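Visit to the Dvořáček Piano Works, Asum
Report to members of the Dreltanham Museum Association
15 November 2025

Purpose of the visit

The Association was invited to attend the autumn open day of the Dvořáček Piano Works at Asum. The works has repaired and rebuilt upright and grand pianos on the same site for several generations, and it opens its doors to the public twice a year. The party from Dreltanham went for a particular purpose. The upright piano in the Assembly Room has been out of use since the heating was renewed, and the Association wished to see how such an instrument would be treated before asking for a formal estimate.

Members travelled by coach and arrived shortly before ten. The road through Stidden was closed for drainage work, and the diversion added half an hour to the outward journey. The works had kindly been told of the delay and held the first tour until the party was present. Coffee was served in the former packing shed, where a small display of old price lists and delivery books had been set out on tables.

The workshops

The tour began in the timber store. Spruce for soundboards is kept on racks at the upper level, with beech and maple below, and each stack is marked with the date on which it was brought in. The guide explained that nothing is cut until the moisture reading has been steady for a full winter. The store is heated very gently. Visitors were asked to keep the door closed, and the temperature of the room was noticeably lower than that of the shops on either side.

From there the party was taken through to the stringing room. A piano of ordinary size has over 200 strings, and the works keeps plain wire in graded coils along one wall. The bass strings are wound on the premises with copper, on a lathe that dates from the early years of the firm and has been fitted with a newer motor. A short length was wound for the party and passed from hand to hand. Members were interested to learn that a replacement set is always made to the pattern of the old one – even where the old pattern is thought to be poor – unless the owner agrees in writing to a change.

The action shop was the part of the tour most closely connected with the Association's own instrument. Four actions were open on the benches, one of them from an upright of the same period as that in the Assembly Room. The felt had been taken from the hammers and the old glue was being softened with warm water and a small brush. It was explained that moths, and not wear, are the usual cause of failure in pianos kept in public halls, and that the first sign is often a light dust beneath the keys. The party was advised to have the keys lifted and the bed cleaned each spring.

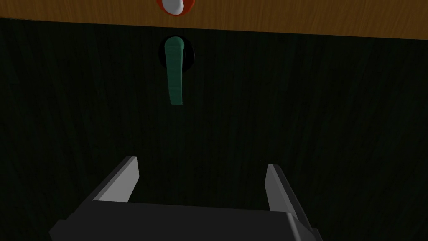

Green panel below a brown wooden ledge. 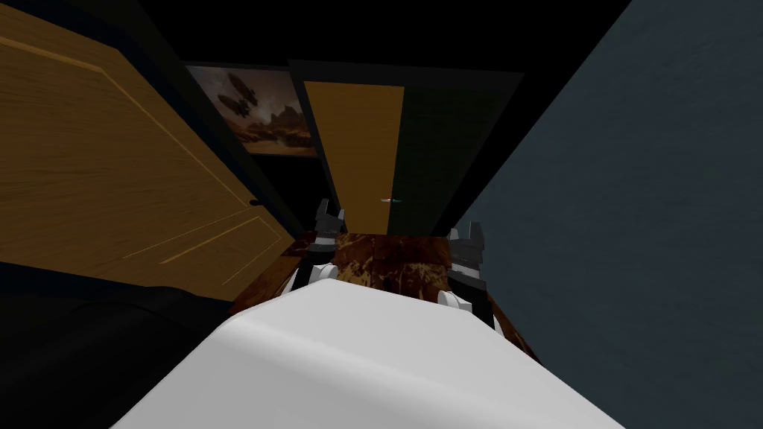
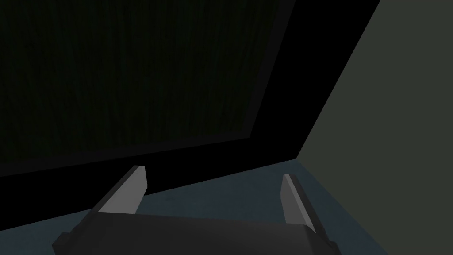
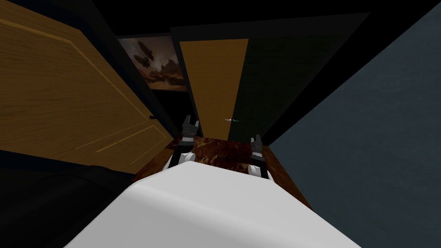
The casework shop deals with veneers, polish and fittings. French polish is still applied by hand to the better cases, and a single lid may be worked on for three weeks with periods of rest between coats. Painted cases are treated differently. Owners often ask for paint to be stripped, and the works will do so, but it prefers to test a small area on the underside first. In several cases the paint was found to be original and the owners decided to keep it.

Lunch and afternoon session

A cold lunch was provided in the packing shed. The arrangements were good, although the seating was limited and a number of visitors ate standing. The Association would suggest that future parties book the later sitting.

In the afternoon a talk was given on the history of the firm. At its height the works sent out 300 new pianos a year, most of them to schools and chapels within a day's journey by rail. The making of new instruments came to an end when the local branch line closed, and the firm turned to repairs. The delivery books survive almost complete. They record the buyer, the station and the serial number of every piano, and the entries for Dreltanham fill several pages. One of these, number 244, was sent to the old Institute and may be the Assembly Room piano. The serial number on our own instrument is partly hidden by a later repair, so the matter remains open until the action has been taken out.

The talk was followed by a short recital on two instruments, one restored and one awaiting work. The same piece was played on each. The difference in the upper notes was plain, but several members expressed a liking for the softer tone of the unrestored piano.

Matters for the Association

The works was asked in general terms about the cost and length of a repair. No figure could be given without an inspection. A visit to the Assembly Room would be charged at £244, including travel and a written report, and this sum would be taken off the bill if the work went ahead. The next free dates for inspection are in December. Collection would need a clear path to the side door, and the ramp there should be checked beforehand, as a large upright with its iron frame is a heavy load for a narrow slope.

The Association holds £1,000 in its instrument fund, of which £800 may be spent without further approval. It is therefore able to meet the cost of an inspection at once. Members are asked to send any old photographs of the Assembly Room or the Institute in which a piano can be seen, whatever their condition, to the museum office. Copies will be made and the originals returned.

Practical notes for later visits

The works lies ten minutes' walk from the centre of Asum. Coaches may set down at the gate but must park by the market ground. There are steps to the timber store and the talk room; the other shops are on the level. Flat shoes are advised, and visitors with dust allergies may wish to miss the casework shop while sanding is in progress. The spring open day will be announced by the works in the new year, and places may be reserved through the museum office once the date is known.

The Association thanks the Dvořáček Piano Works for its welcome and for the loan of two delivery books, which may be seen in the reading room by appointment.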